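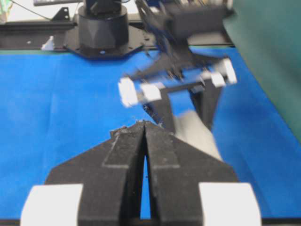
Abb. 9.1: Geschlossener Greifer über blauer Fläche

Kapitel 9
Waffenruhen und ihre Überwachung

9.1 Einführung

Die Einstellung von Kampfhandlungen gehört zu den ältesten Gegenständen des Kriegsvölkerrechts. Bereits die Haager Landkriegsordnung unterscheidet zwischen dem allgemeinen Waffenstillstand, der die Kriegsunternehmungen der Parteien überall unterbricht, und dem örtlich begrenzten, der nur für bestimmte Teile der Streitkräfte und innerhalb eines festgelegten Bereichs gilt. In der heutigen Praxis treten weitere Formen hinzu, etwa die humanitäre Feuerpause oder die einseitig erklärte Waffenruhe. Ihre rechtliche Bindungswirkung ist im Einzelfall zu bestimmen.

Das vorliegende Kapitel behandelt die Frage, unter welchen Bedingungen solche Vereinbarungen eingehalten werden. Abschnitt 9.2 stellt die gebräuchlichen Begriffe vor und grenzt sie gegen den Friedensvertrag ab. Abschnitt 9.3 wendet sich der Überwachung zu, also der Aufgabe von Beobachtermissionen, gemeinsamen Militärkommissionen und technischen Mitteln der Aufklärung.

Grundlage der Darstellung ist die von Mererid Harries und Berwyn Parri erarbeitete Sammlung, die 279 Vereinbarungen erfasst. Mehr als 20 davon werden in den Übungsteilen auszugsweise wiedergegeben. Die Verfasser ordnen die Texte nach Geltungsbereich, Dauer und Kontrollverfahren — eine Gliederung, der auch dieses Lehrbuch folgt. Abweichend davon legt Encarnación Arrieta das Gewicht auf die Verhandlungsführung. Ihr Ansatz wird in Abschnitt 9.4 erörtert.

Für das Verständnis des Kapitels werden die Ausführungen zum Gewaltverbot in Kapitel 2 vorausgesetzt. Leserinnen und Leser ohne völkerrechtliche Vorkenntnisse sollten zunächst das Glossar im Anhang heranziehen.

Zentrale Begriffe: Waffenstillstand, Feuerpause, Demarkationslinie, entmilitarisierte Zone, Beobachtermission, Verifikation

9.2 Begriffe und Abgrenzungen

Unter einem Waffenstillstand wird im Folgenden eine Übereinkunft verstanden, durch welche die Konfliktparteien die Kampfhandlungen auf bestimmte oder unbestimmte Zeit einstellen. Der Kriegszustand als solcher wird dadurch nach herkömmlicher Auffassung nicht beendet.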